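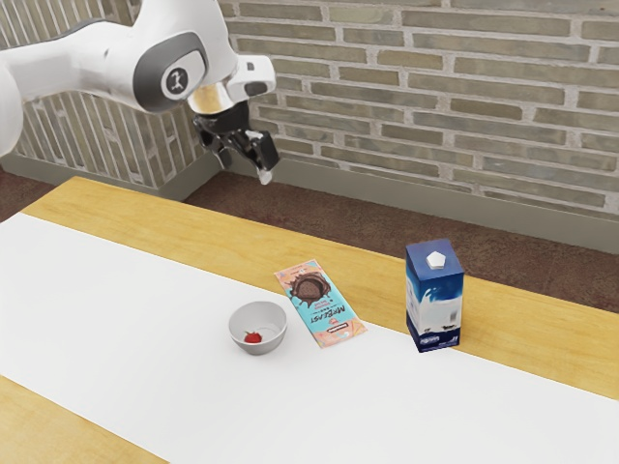

Budget notes for the workcell, second pass

I have rewritten the equipment plan for the tabletop cell and I'm putting it here mostly so that I can find it in November, when the second round of money opens. The first version was a spreadsheet with one line for the arm and one line called "other." The second line was wrong by enough that I had to start over.

The work is sorting and placing small household items: food packages, cartons, dishes, loose fruit. The items differ in stiffness, weight and surface, and that drives most of the spending. A parallel-jaw gripper handles a carton well if the jaws open wide enough. A flat package lying on a table is harder, as there is almost nothing to close on from above. A strawberry in a bowl means low force, a soft pad and enough room for the fingers inside the rim. None of these problems is solved by a better arm.

So I split the plan into three stages and priced each one separately.

Stage one is simulation only. The model has the arm, the gripper, a table with a cloth runner, and brick walls with a gray baseboard. The walls do nothing for the physics. They matter for the camera work, where a plain background gave me detection scores I did not believe. The cost of this stage is a workstation I already own, a larger graphics card, and my time. I put the time at 40 hours for scene setup and object models and went over it. Friction values for the runner against a bare tabletop took longer than the rest of the setup put together.

Stage two is the gripper and fingers, bought before the arm. This order looks backward and I got two emails about it after the last post. My reasoning is that the gripper sets the payload, the reach below the flange, the cable routing and the minimum height above the table. With those numbers fixed, the arm can be sized properly. I asked Modise for a quote on a two-finger electric unit and on spare fingertips. Lead time is 21 days. The fingertips wear out and are priced as a set, so I have entered them as a yearly cost under supplies.

Stage three is the arm. I have it down as a twelve-month lease from Codholm with an option to buy at the end. Purchase is cheaper if the cell runs for three years. I have no evidence yet that it will run for three years, so the lease stays in.

Lines missing from the first version, with this version's figures in dollars:

Mounting plate and hardware: 600
Safety scanner, used, with cable and bracket: 1,283
Table, bolted, with a removable top: quote pending
Freight to Conetville: quote pending
Electrician: quote pending
Annual service on the arm: included in lease, travel excluded

The travel exclusion is on the last page of the Codholm terms. Conetville is a long drive from their nearest service office, and a single visit would cost more than the mounting plate. I have asked them to cap it. If they won't, I will carry the equivalent of one visit as a reserve and not touch it.

The scanner is used and I am comfortable with that, provided the seller supplies the configuration software and a test record. Without both, I would buy new. The arm is sold as suitable for shared spaces, but that depends on the whole application, including the gripper and whatever it is holding. The risk assessment has to be done on the finished cell. I left it out of the first budget and it is now a line in stage three.

I also looked at the packaged cell from Hoviretti, which arrives on a cart with everything wired. It is a reasonable product. The price is fixed, the controller is closed, and the gripper cannot be changed without going back to them. For one product on one line I would take it. For a mixed set of objects I expect to change fingers often, and I would be paying for integration work that I then had to undo.

Open items before I send anything out for a signature:

Confirm jaw opening against the widest side of the carton, with the pads fitted.
Run the bowl pick again with the shorter fingers and check clearance at the wrist.
Get the floor loading for the room in writing.
Ask Modise whether the second set of fingers ships with the first.

The spreadsheet has been updated to match this post. Version two, 2020-07-09.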